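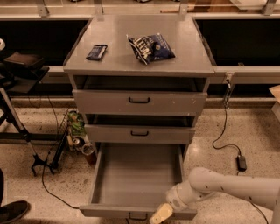
Looking after the arm: my workshop tips

I've kept the arm at our Tondow workshop going for a good while now, and people keep emailing to ask how I do it, so here are the bits I'd pass on. Ours spends its days opening and shutting drawers, which is harder on a machine than you'd think!

Wipe it before you start. A barely damp cloth, then a dry one, from the shoulder down to the wrist. I do mine at eight with a cup of tea in the other hand (not recommended, Sabina has told me off twice). Pale covers show every mark, and I like it that way, as a new scuff tells me where it's been rubbing.

Set the height off the lowest handle. I used to start with the top drawer and then find the wrist had no room left to turn by the time it got down near the floor. Now I open the bottom one all the way, bring the gripper down by hand to just above the lip, and save that position first. The other drawers are easy after that.

Mark where the cabinet stands. Push it right up to the bench, then put tape on the floor at the front corners. Ours had crept 6 mm by August and I spent a whole afternoon blaming the software.

Mind your cables. Power adapters end up on the floor, they just do, but keep the leads out of the arm's way and out from under drawers. Dinesh uses those reusable fabric ties and I've pinched the idea.

Grease little and often. I do the wrist joint every 2,000 pulls or so, a dab the size of a pea, and wipe off whatever squeezes out. If your maker's booklet says something different, go with the booklet.

Check the finger pads. Press a thumbnail in. If the dent stays, change them, both sides together. I keep spares in an old mint tin.

Run it slow after any fiddling. I go at 33 per cent for the first few pulls with my hand near the stop button, then up to 80. I've never bothered with full speed for drawers.

Next time I'll do squeaky runners, which Rizwan has been asking for.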